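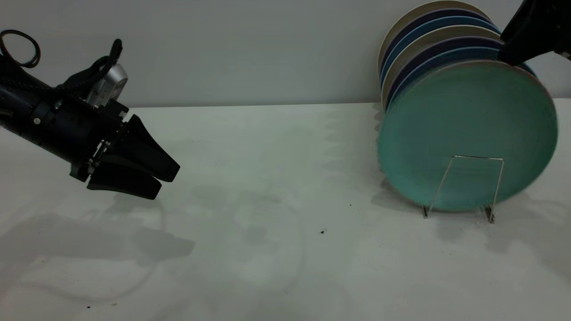

Who should get a tick check after time outdoors?
Anyone who has walked in tall grass, brush or leaf litter, including children and pets.

Fondex Opens Free Tick Testing to Residents of Grarkent

GRARKENT – Fondex, a regional laboratory company, will test ticks at no charge for Grarkent residents beginning in May. Ticks can be dropped off at any of 3 Trivar pharmacy locations. Results will be sent by email within 10 days.

The lab will check each tick for the bacteria that cause Lyme disease and anaplasmosis. Last year Fondex received 721 ticks from the county under its paid service. The free program will cover the first 1,000 ticks.

A tick test does not show whether a person is infected. Residents with a rash, fever or joint pain after a bite should see a doctor and should not wait for a lab result.

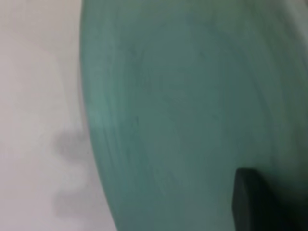 How should a tick be removed?
Grip it close to the skin with fine-tipped tweezers and pull straight up with steady pressure, then clean the bite with soap and water or rubbing alcohol.

Ticks should be placed in a sealed bag or small jar, labeled with the town where the bite took place. Collection kits are available at the pharmacy counter. The Damgaard Fund is paying for the kits and shipping.

The program ends in October.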